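March
By Mieke Van Wijk

Squaring the Comforter

A comforter is a flat rectangle with four corners, and most of the trouble it gives comes from the difficulty of finding them. Once the fill has shifted and the fabric has folded under itself, the piece on the bed has no obvious long side. People pull at whatever edge is closest, and the result is a diagonal.

The linen room at the Nokeven guesthouse in Drarkdale handles 131 beds. Lambrechts, the firm that holds the laundry contract, keeps a written procedure for each of them, and the section on comforters is longer than the one on fitted sheets. I spent two mornings there with the procedure in hand.

The first instruction concerns the sheet. It should be flat before anything goes on top of it, with tension running from head to foot and then side to side. Small wrinkles left in the sheet are tolerated. Folds are not. A fold under the sleeper's shoulder will be felt through most nightclothes, and it cannot be reached without removing the cover again.

The second instruction is to locate one corner and hold it. The procedure does not specify which. In practice staff take the one closest to the foot of the bed, on the side where they are standing, and pinch it between thumb and forefinger at the seam. Gripping farther in takes up fill along with the fabric, and the corner then sets with a lump in it.

With the first corner held, the free hand follows the seam until it meets the second. The distance along the seam tells the worker whether this is the long side or the short one. On twin bedding the difference is large enough to judge by arm span. On queen sizes it is smaller, and the Lambrechts procedure calls for a colored thread stitched inside the foot hem. 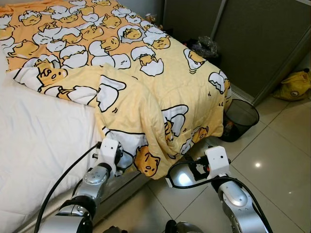 Prints complicate the matter or help with it, depending on the design. A stripe shows a skewed cover at once. A border does the same. A scattered motif that repeats at different angles, common on children's and novelty bedding, gives the eye no line to check against the mattress. Cartoon eggs in cracked shells, lying every which way, look much the same with the cover straight as with it turned a quarter. For such prints the only dependable reference is the edge itself, compared with the side of the bed frame.

Overhang is the third concern. The usual aim is an equal drop on both long sides, with the hem clear of the floor. A flap bunched at a front corner can hang lower than the hem would if it were spread, and its weight draws more of the cover down after it. The remedy is to lift the bunched portion back onto the mattress before pulling anywhere else. Pulling from the opposite side first tightens the twist.

A twisted end should be opened by hand. Shaking works on light synthetic fills but tends to move the problem toward the center on heavier ones. Drendis, which supplies most of the covers used at Nokeven, stitches its quilting in channels on the older line and in boxes on the newer. The boxed version holds its fill in place better. The channeled version is easier to fold for storage – the staff remain divided on which they prefer.

Time was recorded over 154 beds in the last review. Beds made by two people, one on each side, had fewer covers redone than beds made by one. The review gave no credit for speed, on the grounds that a cover put on crooked is handled again within the hour.

The last step is a check from the foot of the bed at standing height. Both side drops are compared, then the foot. Corrections are made by lifting and resetting the edge. Smoothing with the flat of the hand comes after, from the center outward, and stops short of the hem.

Pillows are covered in a separate section of the procedure, which runs to 9 pages.

Contact | Copyright, all rights reserved | Back to top

Related
Thread markers and other hem codes
Box or channel: quilting compared
Storing winter bedding in small closets
Fitted sheets on deep mattresses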